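Wed 19 July
Cup set, home-table site, for the Pastia run

Goal was 30 usable demos of the cup task before lunch. Got 11. I'd like to blame the grippers, but I was holding one of them.

Floral cloth stays on. I lobbied in June for a plain table and lost, on the grounds that people who own cups also own tablecloths. Fan stays, purple toy stays, jacket stays on the chair. Orange cup, clear plastic piece, go.

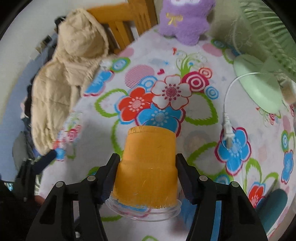
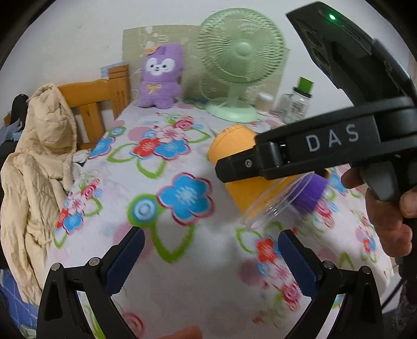

Orange cup in both, upside down in the first, tilted in the second.

Rocío Chávez thinks I'm throwing out too much. Her view is that a fumbled grasp followed by a decent recovery is worth more than another clean one, and that if we only keep the pretty takes, the policy will learn to be very confident right up to the moment it drops something. She'd keep anything that ends with the cup where it was supposed to go, and tag the mess in the middle.

Fine. Went back through the rejects with that rule and pulled 6 out of the bin. 2 of those are me regripping so many times it looks like I'm tuning a radio, but they end correctly, so in they go, tagged "recovery." That makes 17. The rest stay dead: tracking lost when I swung too fast, or I forgot to start the log and performed beautifully for no audience.

Things to fix:
- Start pose drifts. By the end of the morning I was beginning every take from wherever my elbow felt like resting. Tape a mark on the floor.
- Jaw width reads a hair open when fully shut. Recalibrate before each block, and write it down this time.
- I always approach from the same side. Anayeli Huerta takes the next block, she's left-handed and has worse habits than mine, or at least different ones.
- Upload to Groris stalled again. Restarted it, glared at it, it went through.

Remaining 13 after lunch, cup start poses shuffled by dice.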